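Flarnbridge Community Hall Users' Group
Minutes of the meeting held on 10th April in the small meeting room

Present: eight members. Apologies were received from two.

1. Minutes of the last meeting
Agreed as a correct record. The replacement blind for the upstairs landing has been ordered.

2. Visit to the Jistach open day
Four members went to the open day at Jistach's workshop on the Estrella estate and gave a report. The visit lasted 2 hours, including tea. There were 80 people booked for the afternoon session and the parking was difficult. Anyone going another time should use the lower car park and walk up.

The first part was a talk on the Prestico project, which is looking at robot arms for kitchens and serving counters. The talk was clear but long, and the microphone cut out twice. Members at the back missed most of the section on costs.

The second part was the demonstration, held at a counter set with two drinks cans and a green snack bag. The arm is white, with pale fingers on the gripper, and works from above the counter. Visitors were asked to stay behind a rope while it was running. Members felt the arm was slower than a person would be, but that the staff had been open about this. 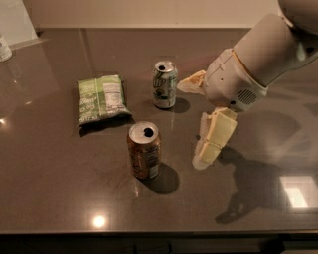
Could an arm of this sort be brought to the hall for the autumn fair?
Jistach will lend one for a day in September if the hall can provide a firm counter, a socket within reach and a member of Jistach staff is present throughout.

There was some discussion of where it would go. The serving hatch is too narrow. The long counter in the back kitchen would do, though the public would have to be let in a few at a time. One member was against the idea and thought the money would be better spent on the stage lights. It was pointed out that the loan itself is free – the charge is for transport only, quoted at £285.

Agreed: the secretary to write to Jistach asking for dates, and to ask whether the transport charge can be reduced. Agreed also to check that the hall's insurance covers equipment on loan.

3. Booking charges
The Saturday evening rate stays at £100. The deposit for parties was discussed and left as it is.

4. Heating
The thermostat in the main hall has been moved away from the door. The radiator by the piano is still cold at the bottom and will be bled before the next booking.

5. Any other business
The key safe code has been changed. Regular users will be told by telephone – it is not to be sent by email.
A tray and two serving spoons have been left in the kitchen and can be claimed from the cupboard under the hatch.

Date of next meeting to be confirmed once Jistach has replied.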